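Where Does the Fruit Go? My Project on Fruit Waste in Shared Houses

Food and Community, project report
Handed in 15/09/2020
Supervisor: Dolores Marchetti

So I picked this topic because of a bag of peaches. Last year I lived in a shared house on the Strickland side of town and one of us bought a huge bag from the market, and by the end of the week most of it was fuzzy soup at the bottom of the fridge drawer. I felt bad about it for days (I grew up with a grandmother who would cut the bruise off anything and eat the rest), and when we had to choose a project I thought, okay, let's see if everybody does this or if it's just my old house.

What I wanted to know

How much fruit gets thrown out in student houses, which kinds go first, and whether where you keep it makes any difference. My first plan also had vegetables and bread in it, and Professor Marchetti wrote "pick one!!" across the top in green pen. She was right, I would still be counting onions.

How I did it

I put up posters in the Carno building and at the laundromat, and posted in the house-hunting groups. In the end 56 people kept a fruit diary for me during July, which was more than I dared hope for in the middle of summer! Every time they bought fruit they wrote down what and how many pieces and where it went (fridge, counter, bedroom, bag). Every time they threw a piece away they wrote down why. I typed everything into one giant spreadsheet, lost a day of it, and typed that day in again.

I also talked to Régis Cordier, who runs the fruit stall at Umness market and was very patient with my recorder, which kept switching itself off. He told me students buy with their eyes on the first sunny day and then he doesn't see them for two weeks. He also says most of us keep our tomatoes wrong, but tomatoes weren't in the project and I had promised to stop adding things.

What I found

The diaries covered 581 pieces of fruit bought, and 300 of those got eaten by the person who bought them. The rest is a mix: given away, eaten by roommates (with and without permission, there are some very angry notes in the diaries), cooked, or thrown out. I should have made separate boxes for those on the form from the start, and I didn't, so for a lot of pieces I only know they were "gone." This is the biggest hole in my report and I'd rather say so here than have someone find it.

What I can say is that soft fruit came up most in the thrown-out notes. Peaches, plums, and strawberries had their own little obituaries. "Forgot." "Squashed by milk." "Went away for the weekend and came back to flies." Apples hardly ever came up. Mandarins were somewhere in the middle, and people seemed to like them because you can eat one anywhere without a knife or a sink.

The place mattered more than I expected. Fruit in the fridge drawer was the fruit people forgot. Fruit that sat where they could see it went faster, even if the room was too warm for it. A lot of people in shared houses keep fruit in their bedroom so it doesn't walk off, and I had sort of assumed those would be the worst diaries, full of ants, but several of them were the tidiest ones I got. One girl on Cikell Street kept hers in a shoebox lid on the windowsill and wrote that she ate a plum every night just because it was looking at her.

I do this myself now. A shallow cardboard box, plums and mandarins mixed together, nothing piled on top of anything else.

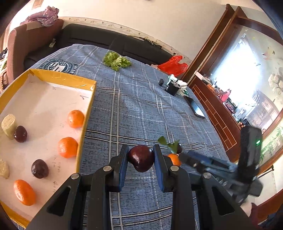 Mandarin with the leaves still on.

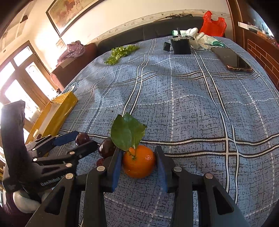 The other thing that came up over and over was bag size. People living alone or buying only for themselves got stuck with the big bag because it's cheaper per piece, and then the last few went bad. Régis will sell you two plums if you ask for two plums, but quite a few people told me they feel silly asking. I did too, the first time. He didn't even look up.

What I'd change

The form, obviously. I'd also run it in winter, when half the houses aren't empty and there's less soft fruit around. And I'd ask about money, which I skipped out of shyness. I had set aside $50 for printing and thank-you snacks and it went almost entirely on printing, so next time the diary should be something people can fill in on their phones.

Thanks to Professor Marchetti for the green pen, to Régis for the interview and the free apricots (all eaten), and to everyone who kept a diary, including the guy who sent me his with jam on it. The blank form and the full spreadsheet are in the appendix, and the interview notes come after that.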